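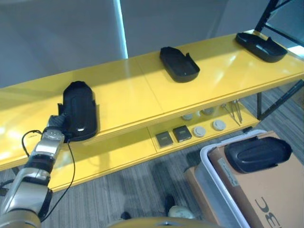
A per-screen average tells you nothing about a horror film after the first weekend, according to one comment left on the February version of these notes. The objection is partly right and is taken up in section 3.

Unit 6: Reading opening-weekend numbers
Revised 09/03/2018

1. Terms
Screen count: the number of screens booked for the opening weekend. Trade reports often give theaters instead, and a theater may show one film on several screens. Check which unit is used before comparing two titles.
Per-screen average: weekend gross divided by screen count.
Hold: second-weekend gross as a share of the first.

2. Worked case
Lemov opened Jakska, a low-budget ghost film, on 2407 screens. The original plan called for 3000, but the Stedik chain kept its larger rooms for a family title. If the average had stayed the same, the missing 593 screens would have raised the gross in direct proportion. In practice it would have dropped, as extra screens tend to be in weaker locations. 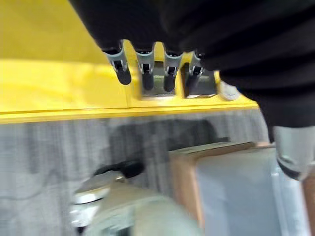

Fig. 2. Fingers with rounded black tips, slightly curled.

3. Limits of the average
Horror audiences come early. A film that sells 80 percent of its tickets in two weekends has a high average at first and very little afterward — the number is correct, but it describes demand over three days only. Use it together with the hold.
Previews are a second problem. Some distributors add Thursday night sales to Friday.

4. For the next session
Read the Masilela packet, tables only. Work out the average and the hold for each title, and mark any row where the unit is unclear. Bring a calculator.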